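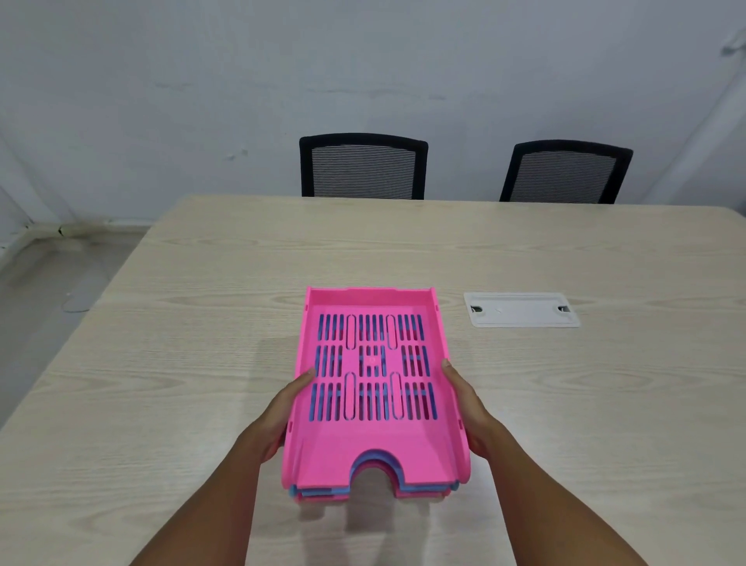

One customer wrote in to say that her Clelano had survived two office moves and a whole tax season, and that the only thing she would change is having bought a second set sooner. We hear that kind of thing a lot, and it makes our day!

The Clelano stacking letter tray is a simple desk tray for letter-size paper, sold singly or in sets of 3. The trays lock together with a light push and come apart again without a wrestling match (anyone who has owned the older Grudalex trays will know what we mean). Each one holds more than 360 sheets of ordinary copy paper, so a set will swallow a month of invoices, permission slips, sheet music or whatever else piles up at your place.

We love the slotted floor. It keeps the weight down, and dust falls through instead of settling in the corners. Wash the trays in the sink with dish soap and let them air dry. Please keep them out of the dishwasher, the heat can warp the sides.

New in January: the Zendarau label clips now fit every Clelano tray, old or new. They snap on the front and take a standard paper strip, and you get 19 to a pack.

Item number: 429
Material: plastic
Paper size: letter
Stacking: up to 6 high on a level surface
Works with: Zendarau label clips, Ñahui desk risers
Does not fit: legal-size folders

Page updated February 2, 2020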